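Wood Movement and Flat Panel Construction
Course Handout, Unit 5: Furniture Making I

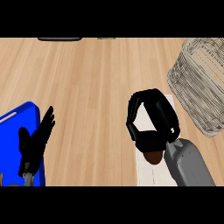 Solid wood takes in and gives off moisture for as long as it exists. A board that has been sawn, dried, planed, glued and finished will still grow wider in a damp season and narrower in a dry one. Every method of building a tabletop, a cabinet door or a chest lid is in some way an answer to this fact. Students are expected to read this unit before the bench session and to bring it with them.

The unit covers the causes of movement, the estimation of movement across a given width, the layout and gluing of boards, and the means by which a top is fastened to its base. Finishing is treated in Unit 7.

5.1 Moisture in wood

Water is held in wood in two ways. Free water fills the hollow cells and is the first to leave when a log is cut and stacked. Bound water is held in the cell walls. The loss of free water makes a board lighter but does not change its size. Shrinkage begins when the free water has gone and the cell walls start to dry. The point at which this occurs is called the fiber saturation point.

Below that point, wood moves toward a balance with the surrounding air. The moisture content at which it neither gains nor loses water is its equilibrium moisture content. The balance shifts with relative humidity and, to a lesser degree, with temperature. A board stored in an unheated shed in June will have a different moisture content from the same board kept in a heated room in winter.

Kiln drying does not remove the tendency to move. It brings the wood to a moisture content close to that expected in service. Lumber delivered to the shop should be stickered and left to adjust before it is milled. Boards from the Flemton rack have already been through this period. Boards from the Owusu rack have not and are not to be used for assessed work without the approval of the instructor, Ms. Mokgethi.

5.2 Direction of movement

Movement is unequal in the three directions of the tree.

Along the grain (longitudinal): very small in normal wood and usually ignored in furniture.

Across the growth rings (radial): moderate.

Along the growth rings (tangential): the greatest of the three, and in many species close to twice the radial figure.

A flatsawn board shows its tangential direction across its face and will therefore move more in width than a quartersawn board of the same species. The difference between radial and tangential movement also accounts for cupping. As a flatsawn board dries, its growth rings tend to flatten, and the face that was nearer the bark becomes hollow.

Juvenile wood and reaction wood may shrink noticeably along the grain. Boards that include the pith, or that bow strongly when ripped, should be set aside for short parts.

5.3 Estimating movement

For the purposes of this course, movement across the width is estimated as follows:

change in width = width x change in moisture content x coefficient

The coefficient depends on the species and on whether the board is flatsawn or quartersawn. Values are given in the table posted beside the jointer and are expressed per one percent change in moisture content. The same unit of length must be used for the width and for the result.

Worked case. A flatsawn top is 18 inches wide. The moisture content is expected to vary by 5 percent over the year. The coefficient is taken as 0.003.

18 x 5 x 0.003 = 0.27 inch

The top will therefore change in width by slightly more than a quarter of an inch between its driest and its dampest condition. This is the total range. The allowance on either side of the size at assembly depends on the season in which the work is done. A panel fitted into a frame in a dry month needs most of its clearance for growth, and one fitted in a humid month needs very little.

Coefficients are averages. Individual boards differ, and a finish will slow the exchange of moisture without stopping it. Results should be rounded up to the next sixteenth of an inch.

5.4 Selecting and arranging boards

Boards for one panel should be of one species and of similar moisture content. Readings are taken with the pin meter at three points along each board, away from the ends, and entered on the stock sheet. Boards whose readings differ by more than two percentage points are not to be joined.

The direction of the growth rings on the end grain may be alternated or kept the same from board to board. Alternating the rings gives a panel that remains flat overall but may develop a slight ripple. Keeping them the same gives a single shallow curve, which can be held flat by the base. Either arrangement is accepted. Appearance of the face should normally decide the matter, and the face side of every board is to be marked in chalk before any edge is jointed.

Narrow strips limit the cupping of each piece but increase the number of glue lines. Where strips are also joined end to end, the joints in neighboring rows should be staggered. A plain end-to-end butt joint has little strength of its own and relies on the strips beside it.

5.5 Edge jointing and gluing

Edges are jointed straight and square to the face. Any small error from square may be canceled by jointing one board with its face against the fence and its neighbor with its face away from the fence. A spring joint, in which the middle of the edge is planed very slightly hollow, is permitted on panels over three feet in length.

Procedure:

1. Assemble the panel dry under clamps and inspect each joint from both sides.
2. Draw a large triangle across the face to record the order of the boards.
3. Apply glue in an even film to one edge of each joint.
4. Place clamps alternately above and below the panel and tighten from the center outward.
5. Check for flatness with a straightedge before full pressure is reached.
6. Remove partly set glue with a scraper. Do not wash it off with a wet rag.
7. Leave in clamps for the time stated on the container, and overnight before planing.

5.6 Fastening the top to the base

A solid top must be held down firmly and must remain free to move across its width. Rails that run across the grain of the top do not change appreciably in length, and a top glued or tightly screwed to them along its full width is likely to split or to force the base apart.

Acceptable methods are wooden buttons in a grooved rail, metal figure-eight fasteners, and screws in slotted holes. Where a breadboard end is used, only the central portion of the tongue is glued. The outer pegs pass through elongated holes in the tongue.

Preparation for the bench session

Each student should complete the estimate for his or her own panel and have it initialed by Mr. Dela Peña before cutting. Clamps are issued from the tool room on presentation of the stock sheet.

Review topics: fiber saturation point; radial and tangential shrinkage; seasonal allowance for a framed panel; slotted fastening.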